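Voslow issue tracker
Project: Flostari (fruit-to-bowl policy, wrist camera input)
Ticket title: Success detector marks trial complete when fruit is still beside the bowl
Opened: February 2025
Reporter: Henryk Sowa
Component: evaluation / success classifier
Status: Resolved, follow-up pending

Summary

The learned success classifier returns "placed" on trials where the target fruit is on the cloth next to the bowl. The error shows up on the wrist view only. Trials scored from the other view agree with manual labels. The evaluation set is 200 trials on the bowl task, two arms, same cloth and same bowl throughout.

Expected: score stays under threshold until the target is inside the rim.
Observed: score crosses threshold and the trial is closed early.

Steps to reproduce

1. Load the September checkpoint of the classifier.
2. Replay any trial with a dark target (mangosteen or plum).
3. Plot the per-step score against the wrist view.

Typical input below. Target is the mangosteen, outside the gold rim, with grid visible between the two. 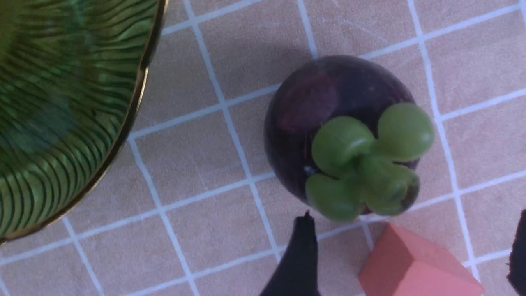
Bronisława Kaczmarczyk commented:
I get the same result on the Plerbridge machine, so it is not your install. Before blaming the classifier, check the crop. The config trims the wrist view to a center square, and with the bowl off to one side the crop keeps very little rim. The model then has bowl-colored pixels and a fruit and no boundary. Did you retrain after the crop was changed?

Henryk Sowa commented:
No, the checkpoint predates the crop change. I ran the replay with the crop disabled and the false positives on dark targets dropped but did not go away. Lemon trials were not affected in either setting. Going through the training labels next.

Log, label check

The training labels were generated from gripper state: open after a grasp, with the arm above a fixed height, was taken as "placed". Nothing in the rule refers to the bowl. A drop beside the bowl gets the same label as a drop inside it, and so does an open gripper waiting over a fruit after a failed grasp. The height limit does not separate these cases when the target is close behind the bowl.

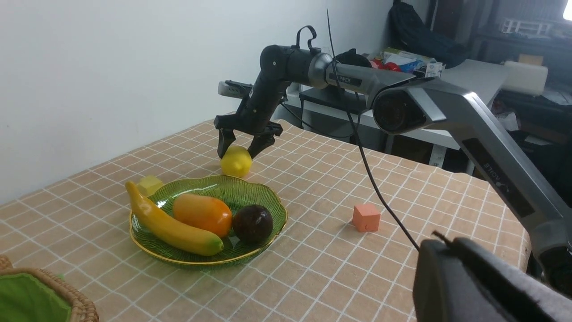 I replaced the rule with a two-part condition. Gripper state is kept as a trigger, and the label is then taken from a hand-marked keyframe 2 seconds later. Relabeling covered 2000 clips. Clips where the marker could not see the rim were set to "unknown" and dropped from training, following the Chuang protocol we already use for the drawer task.

Changes in this fix

- center crop removed, full wrist view resized instead
- labels rebuilt from keyframes
- "unknown" class excluded from loss
- threshold must hold for 3 consecutive steps before a trial is closed

Replay of the evaluation set with the new checkpoint: no early closes on dark targets. One remaining disagreement with manual labels, on a grape trial, where the cluster is low in the bowl and mostly hidden by larger fruit. Leaving that open under a separate ticket.

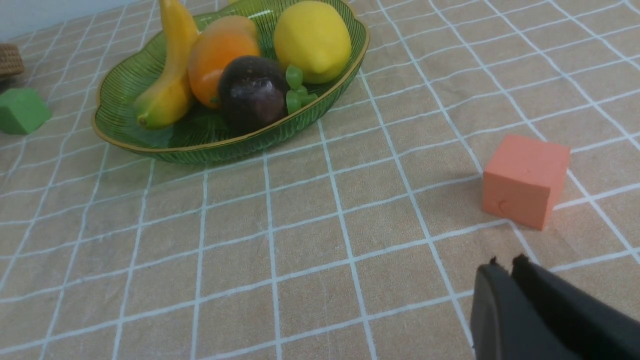
Attachment 3: wrist view, five fruit in the bowl, both foam cubes on the cloth.

Bronisława Kaczmarczyk commented:
Reran on Plerbridge with the new checkpoint and the numbers match. Please put the old label rule in the changelog, as the drawer task still imports it from the shared config. Closing after that is merged.

Henryk Sowa commented:
Changelog updated. Drawer task import is still to be removed.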